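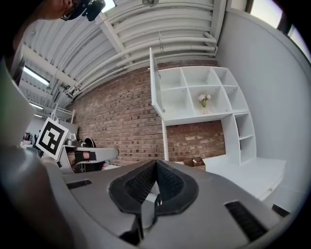
3.2 Station set-up and logging

The listening trial used four receiving stations, two at Andham and two at Drarnthorpe. All four used the same model of shortwave receiver and the same length of end-fed wire, hung from a mast on the south side of each site. The wire at Drarnthorpe had to be bent back on itself near the far end to keep it inside the boundary. We measured the effect of the bend in February, before the trial began, and found a small loss on the lowest band and none that we could measure on the others.

Each station ran for 96 hours without a break, starting on 22nd October. The receivers stepped through three amateur bands in turn and stayed on each one for two minutes. Signal reports were written to a local disk and copied to a shared server once the run was over. We did not send reports over the network during the run, as earlier tests at Andham had shown that the router raised the noise floor on the middle band.

Clocks were set from a satellite time source at the start and checked again at the end. Three of the stations kept time well enough for the decoder. The fourth, the eastern station at Drarnthorpe, drifted during the last night, and its reports from that night have been left out of the results in Section 4.

Beacon signals came from the Dauda transmitter, which sends its callsign and a short carrier at four power levels. The operators kept to the published timetable for the whole run. A report was counted only when the callsign was decoded in full and the carrier could be heard on at least two of the power levels. This rule is stricter than the one used by Kuusisto in her earlier work on the same path, so our totals should not be set directly beside hers.

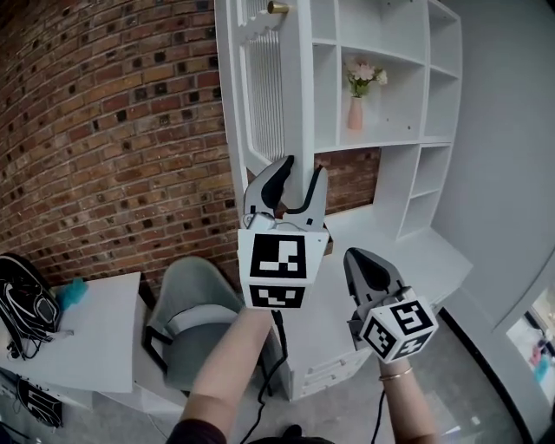

Figure 2. Two hand-held grippers with marker cubes, held up at a white shelving unit.

Local noise was sampled at the start of every hour with the beacon off. The samples were sorted by band and by station, and the middle value for each hour was taken as the noise level. At Andham the level rose each evening and fell again after midnight. Drarnthorpe was quieter, apart from short bursts on the lowest band which we traced to an electric fence on nearby land.

The logs were merged with Brukus, a small program written by Irja Kuusisto for an earlier survey. It removes repeated reports, matches each one to the beacon timetable and marks any that fall outside it. Marked reports were checked by hand against the audio. Most were weak signals from other stations that the decoder had misread, and these were removed. The rest were kept, with a note in the log giving the corrected time.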